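Why Do We Have Elbows? (And Knees, And All The Other Bendy Bits)

Try something for me. Hold your arm out dead straight and pretend it's a broom handle, so no bending at all. Now try to scratch your nose.

You can't, can you? I tried it at breakfast and got as far as poking the lampshade. Without an elbow you couldn't eat toast, brush your teeth or put your own hat on. So let's say a big thank you to elbows, and then find out how they work!

What is a joint?

A joint is a place where two bones meet. Bones are hard and stiff, and they have to be, or you'd flop about like a wet sock. But a body made of one big bone couldn't go anywhere. So your skeleton is made of lots of bones, and most of them meet at joints that let them move.

They don't all move the same way, though. Some joints go back and forth like a door. Some swing round and round. Some hardly budge (there are wiggly lines on your skull where the bones are joined up tight, and a good thing too, with your brain in there).

The door kind

Your elbow is mostly a hinge joint. Look at a door and you'll see it opens and shuts but never tips up or down. Bend your elbow and straighten it again and you'll feel the same sort of thing. Knees are hinges too, more or less, and so are the two joints nearest the tip of each finger.

When I was small my gran lived in Plinddale, at the top of a hill with 119 steps up the side of it. I know because I counted them out loud every single visit, which must have been lovely for everyone. That's a lot of bending and straightening for a pair of knees!

The swirly kind

Now swing your whole arm in a big circle, like a windmill. (Check there isn't a little brother behind you first.) That's your shoulder at work, and it's a ball-and-socket joint. The top of your arm bone is round like a ball, and it sits against a shallow cup in your shoulder blade. A ball can roll in every direction, so your arm can go up, down, forwards, backwards and round.

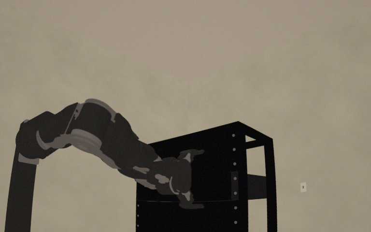
A rounded shoulder joint, with the arm arching over and reaching down.

Your hips are ball-and-socket joints as well, but the cup there is much deeper. Hips have to hold you up all day, so they swap a bit of swirliness for a lot of steadiness. See if you can make as big a circle with your leg as you did with your arm. I fell over, so hold on to something.

The thumb kind

Thumbs are my favourite. The joint at the bottom of your thumb is called a saddle joint. One bone sits on the other a bit like a rider on a horse, and it can rock forwards and back and side to side. That means your thumb can reach across and touch the tips of your fingers. Tuck your thumbs into your palms and try to do up a button. It's horrible! I gave up after two.

Most of what we call holding is really squeezing something from both sides at once, with your thumb on one side and your fingers on the other. Pick up a pencil slowly and watch it happen.

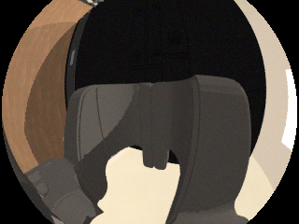 Why don't they squeak?

The gate at the end of my road squeaks every time the post comes, and yet my knees don't make a sound on the way to open it. What's going on?

Two things. The ends of your bones are covered in something smooth and rubbery called cartilage, so they glide past each other. And in between there's a little bit of slippery liquid, a bit like raw egg white, that keeps everything sliding nicely. Your body makes it all by itself, so no oil can needed.

And what holds the bones together? Tough straps called ligaments. They go from bone to bone and stop your joints wobbling off in the wrong direction.

The bones don't move themselves, of course. Muscles do the pulling. Put a hand on the front of your upper arm and bend your elbow, and you'll feel a lump get fatter. Muscles can pull but they can't push, so there's another one round the back that pulls your arm straight again.

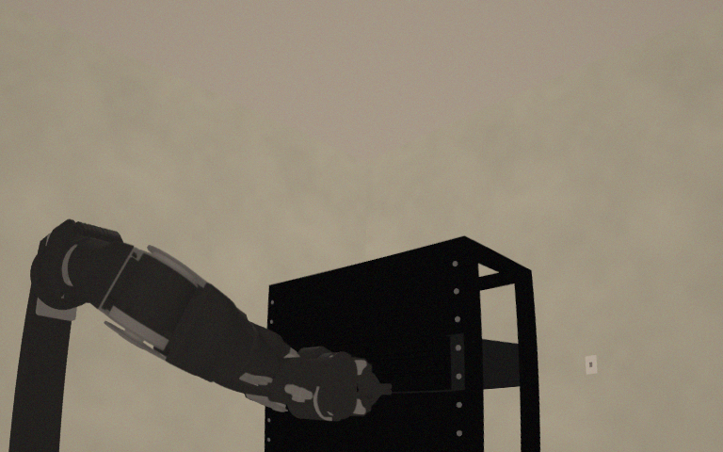 Elfriede Hagedorn wrote to ask whether cracking your knuckles wears them out, as she was told off for it all through school in Burnmont and still does it every Wednesday before choir. Good question! The pop seems to come from gas in that slippery liquid, when the joint is pulled apart a tiny bit. Scientists haven't found good proof that it gives people worn-out joints. It can drive the person next to you up the wall, mind you.

Have a go yourself

Find a bit of card, two strips as long as your hand, and a split pin. Poke a hole in one end of each strip (ask a grown-up to help with the poking) and fasten them together with the pin. You've made an elbow! Tape a piece of string to the lower strip, run it up along the top one, and pull. Then see if you can work out where a second string should go to straighten it again.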